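Tidying the small room, a thread. I have one evening before Gintarė comes to stay with me, so I write it as I go.
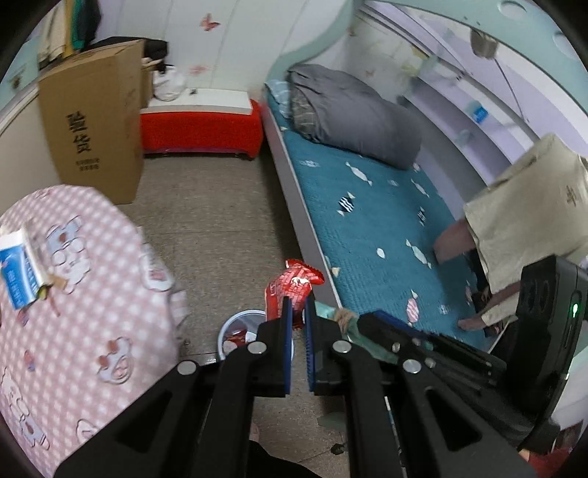 *Snack wrapper on the floor, next to the light-blue basin.*

1/ I start with the floor. My rule is from my aunt: first what is on the floor, then what is on the table, then the walls. If I start with the clothes, I will try them on and it will be midnight.

2/ The small basin is now the place for wrappers. One red wrapper is in it already. I know a basin is not a trash can, but it is light and I can carry it to the kitchen with one hand.

3/ The table will be quick. There is the blue-and-white package and a folded note. The note I must read before I throw it away. Last November I threw away a note with the phone number of the plumber.

4/ The pink gingham cloth with the animal faces stays. Kenneth says it is for children. Kenneth does not live here.

5/ The tall cardboard box in the back is my big question. I would like to keep it for winter blankets. Does somebody store blankets in cardboard? Do they smell after some months?

6/ The clothes on the wall need a real rail. I saw one from Stavberg for 700 and one from Drernex for 300. The cheap one has 3 hooks, so it is too small for me.

7/ Black bag and white plastic bag: I will open both on Tuesday. Tonight only the floor and the table.

8/ If you have a good answer about the blankets, please write it under post 5, so I can find it later. Now I go to look for the broom.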